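For my project I made a line of lava bead anklets and called it Morero. I bought 300 beads in May — way too many! — and knotted 20 anklets on waxed cord. The first seven came out loose, so I redid them with a double knot (my thumbs are still sore). Then I tested how long a drop of lavender oil lasts on the stone. Mine faded after 10 hours, and the smaller beads quit even sooner. 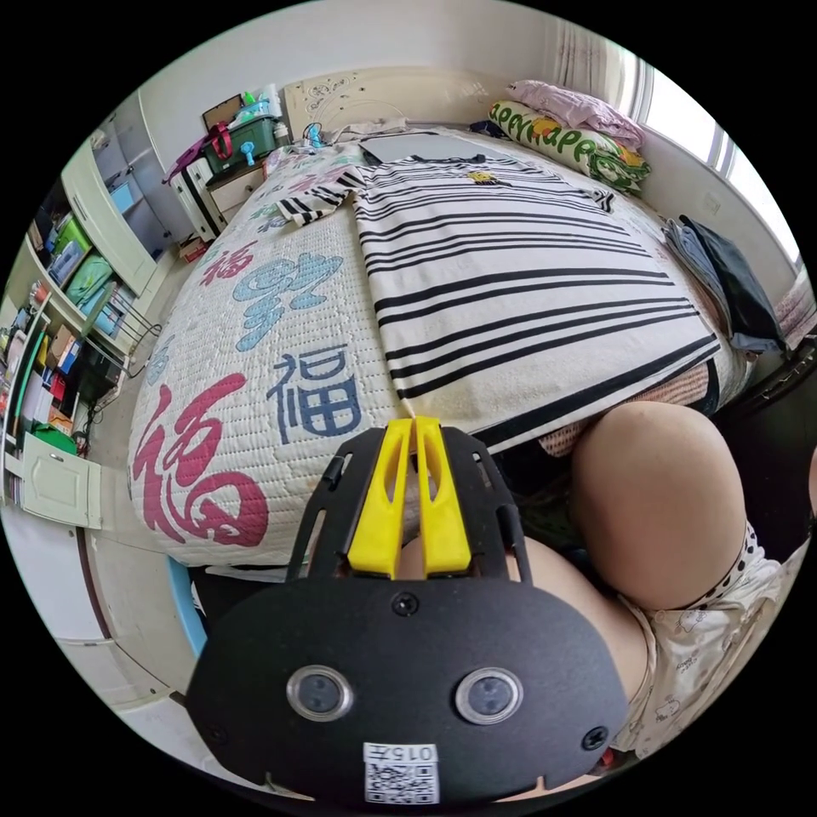
Fig. 1. Bedroom, with the bed and a bare leg at right.

Next time I'd try cedar oil and a thinner cord.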